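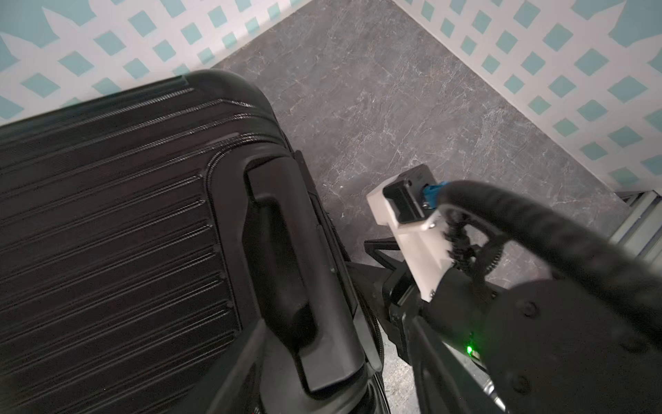
Fledow says you should never check a bag on a trip with a connection, period, and I've had that line stuck in my head since I read it on this site last week. So now I'm second-guessing my whole plan and would love some opinions!

I'm moving to Vikport for work and flying with one change on the way. I have one big hard-shell case to check plus a backpack. The layover is 2 hours, all on one ticket. My worry is the bag not making it, and also what to put in which bag. Right now the case has clothes, shoes, a winter coat, my good kitchen knives (rolled up in towels) and a folder of papers I'll need on my first day. Do I split things up differently? Is it worth paying for one of those tracker tags? And do I lock it or not?

I used to travel with a duffel and never thought about any of this, but I've also never moved with just what I can carry — it's making me a little nuts.

posted 31/07/2020

**Koppel**

One ticket is the big thing. If it's all one booking, your bag gets tagged through to the end and the airline has to get it to you if it misses the plane. Ask at the desk when you check in and read the tag before it goes down the belt. It should show the code for your last stop, not the place where you change.

Now the papers. Take them out of the case! Anything you need in the first 3 days goes in the backpack: papers, meds, chargers, a change of clothes, whatever you'd hate to be without. I learned this in April when my bag spent 5 days in the wrong city and I went to a job interview in the pants I flew in and a shirt from the airport gift shop (it had a pelican on it, I buttoned my jacket all the way up). The knives stay in the checked bag and you did right to wrap them, but I'd put something stiff around the blades too, so an inspector reaching in doesn't get cut.

Two hours is fine by me. I've made it on less, and so has my luggage, mostly. 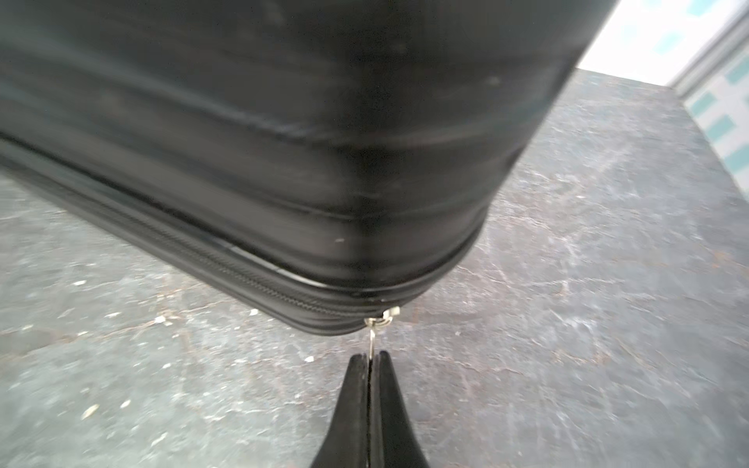

Packing for a move is a different animal from packing for a vacation, and I say that after doing it twice. You want to be able to open the thing at a counter, pull out 2 pounds of shoes and close it again without kneeling on the lid. Before you leave, run the zipper all the way around with the bag fully loaded, and go slow at the bottom corner where the track curves, which is where mine always wanted to pop. If the slider drags there, take the coat out and wear it on the plane. You'll be hot and you'll look silly, but a coat on your back can't get lost.

On locks, I quit using them. A zipper can be forced open with a pen anyway. I put a bright strap on mine so I can spot it on the belt, and that's all I bother with.

**Dinent**

get the tracker. mine paid for itself the first time, I could see the bag was still at the other airport before the guy at the desk could. also take a picture of the inside before you close it, they ask you what was in there and you will not remember

disagree about locks btw, I use one inspectors can open and it's been fine

**Koppel**

OK, the picture idea is good, I'm stealing that. One more thing I forgot: put your new address on a card INSIDE the case as well as on the outside tag. Outside tags get ripped off all the time. If you don't have the apartment yet, use your work address in Vikport and your cell number.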